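Stakach Two-Finger Gripper: Setting Up and Looking After the Bathroom Cell

17th June
By Mehrangiz Mohammadi

The Stakach is the gripper we fit to most of the household arms that leave our shop in Surkbridge, and it is the one I get the most letters about, nearly all of them friendly. It comes in black, with two blocky fingers on curved linkages, and it is sold either on its own or as part of the bathroom cell, where it comes with the Bovow software and a full simulated bathroom to practice in before you let the arm anywhere near real tile. If you have bought the whole cell, please read the page through once with a cup of something before you open the tool roll. If you have only bought the gripper you can skip over the Bovow parts, though I'd still read them, as half of what goes wrong on the bench shows up in there first.

What comes with it

The gripper itself, already greased and closed, with its cable and the mounting ring. A spare set of finger tips in a paper envelope (please don't throw out the envelope, the part number is written on the flap and it is a nuisance to find any other way). A hex key, a small brush and a tube of linkage grease. Buyers of the cell also get the Bovow license card and the calibration block, and the block has a felt sleeve that it really ought to live in when you're not using it. The arm is not included. We build for the Dehghan flange as standard, and if yours is something else, write to me with a drawing and I'll tell you whether we have an adapter on the shelf or would have to turn one up for you.

Fitting it to the arm

Power the arm down at the wall. Bring the gripper up to the flange with the cable hanging toward the elbow, turn it until the locating pin drops in, and hold it there with one hand while you start the screws with the other. Start them all loosely before you tighten any. It's tempting to run the first one down hard so that you can let go, and I have done it myself plenty of times, but the ring will sit slightly proud on the far side and you'll spend the afternoon wondering why every grasp lands a touch to the left. Once they are all started, go across from one to its opposite, snug and then firm, with the key that came in the box. A longer key gives you more leverage than the threads want.

Then the cable. Leave a loop at the wrist generous enough that you can turn the last joint all the way both ways by hand without the plug being tugged. I'd tie it with soft tape for the first week while you learn how your arm likes to move, and put proper clips on later.

Waking it up

The first time it gets power the gripper will open fully, close fully and stop halfway. Keep your fingers well out of it. If it stops short at either end, switch off and look for something caught in the linkage before you go hunting through menus. Packing foam is the usual culprit, and it breaks up into crumbs that the little brush was made for.

Next, calibration. Put the block between the fingers with the flat sides toward the tips and choose Learn Width. It closes, thinks about it, opens again and asks you to turn the block. Allow 30 minutes for the full routine on a new unit, and let it have the bench to itself while it works. Leaning on the bench is enough to upset it, and so is the vacuum cleaner in the next room if you have an old floor like ours.

The Bovow bathroom

I'm fond of this part! Bovow lets you run the same commands against a rendered gripper in a rendered bathroom, and the task we ship as the default is clearing the top of a toilet cistern. We picked it after a good deal of arguing. A table is a kind thing to work on, wide and flat and easy to approach from any side, while a cistern gives you a shelf with rounded corners and a big lid right beside it that the linkages would dearly love to knock. Things get left there in heaps, too, and they lie across each other, so the arm has to choose what to lift first and how to get a finger in beside it without dragging the neighbors along.

When you load the task, let the arm go to its starting pose on its own and check these settings before you press Run:

Finger model. It should say Stakach, not Generic. The generic fingers are slimmer than ours, and you'll get lovely results that fall apart on the real arm.

Surface friction. Leave it at the shipped value until you have a reason to change it. Glazed surfaces are slick, and new owners often turn this up to make life easier and then can't work out what happened later.

Approach speed. Start at the slowest setting and stay there until you can watch an entire pick without wincing.

Clutter. Begin with Low. At the higher settings objects are dropped in any old way, soft ones included, and the soft ones are hard work.

A bottle is the best thing to start on. Approach it along its length with the fingers on either side, close until the width reading stops changing, and then lift straight up a little before you move sideways. Flat plates and thin tubes want a lower approach and a good deal more patience. For anything that behaves like cloth, turn on Soft Grasp and be content with a modest success rate until you've spent some weeks with it.

Keep the log from each run. When somebody writes to me with a problem, the log is the first thing I ask for, and a short note in your own words about what you were trying to do is the second.

Looking after the linkage

Every three months, or sooner if the cell works daily, wipe down both linkages with a dry cloth, brush out the joints and put a very small amount of grease on each pin. A bead the size of a grain of rice is plenty. Work the fingers open and closed by hand with the power off to carry it in, and wipe away whatever squeezes out, otherwise it collects lint and you're back to brushing.

While you have the cloth in your hand, check the screws at the linkage ends. They should feel firm under the key without being forced. If one has backed out, take it out completely, clean the thread, and put it back with a drop of the mild thread locker. Please don't use the strong kind. I have had grippers come back to me where the only way to free the linkage was to drill it, and that's a sad job on a good piece of metal.

Changing the finger tips

Tips wear on the inside faces first, and you'll notice it as a slow drift in the width reading long before you see it. Support the finger from behind, undo the old tip, lift it away and set the new one in dry. Always change both together. Then run Learn Width again, and in Bovow open the finger model and reset the wear figure to zero. People forget the second step, and then the simulated gripper goes on behaving like a tired one.

Repairs and returns

If a finger lags behind its partner, or you hear a tick at the same point in every close, stop using it and send me the log. Most ticks are a dry pin. A lag is more often the drive link, and we prefer to do that one here, as it has to be shimmed on our fixture. The turnaround is usually two weeks, a bit longer in July when we shut the shop to repaint. Send the gripper closed, with the tips on, in the original foam if you still have it.
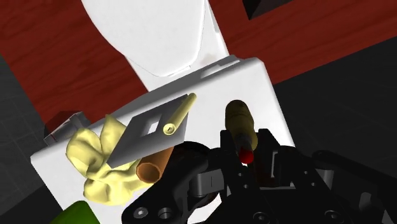
Spare tips, grease and replacement screws can be ordered from the Surkbridge shop by letter or email, and I'm happy to put a brush in with any order if yours has gone the way of most small brushes. For Bovow license transfers, include the number from your card and the name you'd like the new one made out to.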